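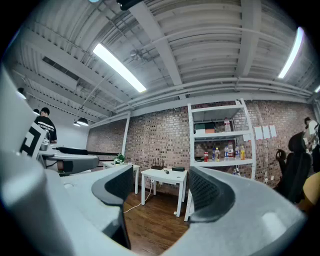
Brick, white steel and that long plank floor. I'm a little bit in love.

So I've been going on and on about wanting a room like this, and my sister-in-law finally told me to put it on the blog and give the family a break. Fair enough! Consider this my official love letter to exposed brick.

What gets me is the color. I always pictured brick as one flat red, the way you draw it as a kid, but this wall has reddish bits and tan bits and gray bits all mixed up together, and next to that warm brown floor it looks so cozy I could move right in. The white pillar breaks it up nicely too. I'd have been tempted to leave a wall that long completely alone, and I think I'd have been wrong.

Then there's the ceiling. Corrugated metal, beams, ducts, pipes, everything out in the open and all of it in white or close to it. My husband thinks it looks unfinished (he grew up with popcorn ceilings and will defend them to the end). I think painting it white is the whole trick. Our basement has the same kind of mess overhead, only ours is bare joists and a furnace duct with tape on it, and I've been pricing drop ceilings for it since April. The quote I got from Drilar was $2,240, and that was before anybody mentioned moving the light switch. Paint is looking awfully good right now.

Okay, lighting. I am not a fluorescent person. I worked under those long tubes for 16 years and I still get a headache thinking about the hum. But I'll admit they throw a lot of light, and a basement needs every bit it can get. The two dark pendants way in the back on the left are more my speed. I'd hang a pair over the folding table and keep one long fixture over the workbench where I need to see what I'm doing. There's also a round white lamp off to the far left that I keep coming back to. Something like that at the bottom of our stairs would be perfect, and it would finally replace the bare bulb that everybody over six feet walks into.

The floor is where my budget falls apart. I love those long planks, but real hardwood in a basement that got damp 3 times last spring is asking for trouble. I brought home samples of a vinyl called Zoton and left them on the concrete for a couple of weeks, and so far they're still flat. The darker one, Bravo, looks gorgeous until the dog walks across it. I'm leaning toward the lighter brown.

As for brick, we don't have any, just painted block, and I'm not putting up the fake panels. I tried a limewash on one corner behind the water heater and it came out sort of blotchy, which I like more than I expected to. I'll do the rest of that wall after the holidays and post pictures, good or bad. If you've limewashed block before, please tell me whether you sealed it, as the can says one thing and the guy at the paint counter said another.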